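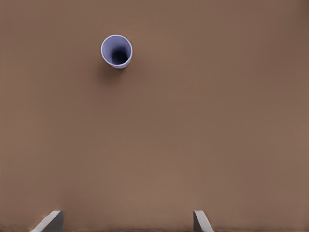 Small blue cup on a brown surface, render

From: Zuzanna Wysocka
To: Gadura film society list
Subject: Re: Skitdale, the recut and the missing reel

Fiorella Carbone wrote:

> Does anyone know where things stand with Skitdale? The last I read was
> that Parisi had handed in a cut of two hours forty and the distributor
> wanted it under two hours. Then the release page went blank. I had it
> down for our spring program and I need to tell the theater something
> by the end of April. Also, is it true that the lead was dubbed by
> someone else in the final third? I saw that on two sites and both of
> them seemed to be copying each other.
>
> If we can't get it I would like to put something else by the same
> director in the slot, but the only print I know of is the early one
> with the bad sound.
>
> Fiorella

Fiorella, I can answer most of this. I spoke to Ornella Sala on the phone on my lunch break. She did the sound edit on the first version and is still in touch with the production office.

The film isn't canceled. Prokside, the distributor, took the page down when the running time changed, and they say it will go back up once the new version has a rating. The rating is for the cut that gets shown, so the old one doesn't carry over. Ornella thought that would take several weeks. She would not give me a date and I didn't push.

On the length, you have the numbers a bit off. The cut that went to Prokside was two hours and thirty-one minutes. The one they have now is two hours and four. Most of what went is the section at the ferry office, plus the second visit to the aunt. The ending is the same. Parisi agreed to the changes, and the story going around that he asked for his name to come off is wrong. He did ask for the longer version to be kept and shown somewhere, and there's a line about that in the contract. What "somewhere" means has not been settled.

On the dubbing, it's partly true. Arturo Sanna was ill when they recorded the last batch of replacement lines, and another actor did four short ones, all of them shouted from off screen. Everything where you see his face is his own voice. "The final third" seems to come from an interview in which the producer said the lines were in the final third of the film. Somebody shortened it.

The missing reel is a separate matter and I think people have been mixing the two up. It belongs to the director's first feature, the one you mention with the bad sound. The lab has five of the six reels in good shape and reel four only as a worn projection copy. It has nothing to do with why Skitdale is late.

For your slot, these are the options as I see them.

1. Wait for Skitdale. Prokside will let societies book it from the second week of release. The fee is 300 flat for a house our size, or 207 if we take one of their older titles in the same season. I would take the second offer, we were going to book an older title from them anyway.

2. Show the first feature. The rights holder wants 500, which I think is too much for a print in that state. Assunta Lo Presti got them to come down once before, so she may be the person to ask. Assunta, if you're reading this, could you write to Fiorella directly?

3. Move the slot to the fall and run the shorts program in its place. We already have the shorts and the notes are written.

My vote is for 3, with 1 in the fall. The shorts did well at the other theater and we would not be promising people a film we don't have. Last year we printed a title in the leaflet before it was confirmed and I was answering email about it until July.

One technical point if we do go with Skitdale. It was shot wide and Prokside only supplies it as a digital file. The small theater can play it but the side masking there doesn't open all the way, and we would lose a strip on the left. The large theater is fine. It has 697 seats, though, and we would look pretty thin in there, so we might ask if they'll close the balcony.

I have seen the longer cut, for what it's worth. It was at a work screening with temporary music and no titles. I liked the ferry office section and I'm sorry it's gone, but it does stop the film for a long while, and two people near me went out for coffee during it and came back before it was over. Sanna is very good. He says almost nothing in the first half hour. The girl who plays the niece had never acted before and it shows in one scene, at the bus stop, and nowhere else.

Please don't forward the part about the contract outside the list. Ornella said I could mention it here but she doesn't want to see it on a news site.

Fiorella, the theater's booking desk closes at 4 p.m., and they prefer a call to an email. If you tell them "shorts, title list to follow," that will hold the evening.

Zuzanna

--
Gadura film society list
To leave the list, send a blank message with "unsubscribe" in the subject line.
Replies go to everyone unless you change the address.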